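Kurkdale Hobby and Collectors Club
Minutes of the general meeting, 20 Jan 2018

Present: 15 members. Apologies were received from two. The meeting opened once the chairs were out. The October minutes were read and accepted with one change: the Clendora trip cost $300, not the lower figure given.

1. Money
The account stands at just over what was needed for the hall. Rent for the spring is paid. It was agreed to set aside $500 for the swap meet at Grullcombe, to cover tables, signs and printing. Any money left over goes back into the general account.

2. Swap meet tables
We have been offered nine tables along the long wall. Two will go to model kits, two to cards and comics, and the rest to figures and small toys. The table by the door was asked for by the card sellers and this was agreed. Members who want half a table should say so before the next meeting.

3. Crăciun boxes
The boxes left from the Crăciun sale are still in the back closet. Several are unlabeled. Members are asked to take home what is theirs. Anything left will be sorted for the bargain table.

4. Sorting small figures
Loose figures were getting scratched in the deep cartons. The meeting looked at using plastic shopping baskets instead. They are light, they have handles, and buyers can see in from the side. One member felt they take up too much room on a table, and asked that they go underneath until needed. Agreed to try the baskets for figures only. Figures of the same character are to be kept together and priced as a set where the seller is willing. Glass and resin pieces stay in their own boxes.
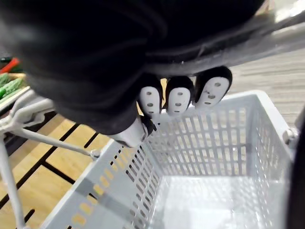
Item 4: three masked figures in black hoods, over a white basket.

5. Price stickers
Stickers are not to go on faces or painted parts. Use the base, or a tag on string.

6. Other business
The lock on the display case is stiff and needs oil. The key is to go back on its hook after use. A request for a second lamp was held over.

The meeting closed after coffee. Next meeting in the same room.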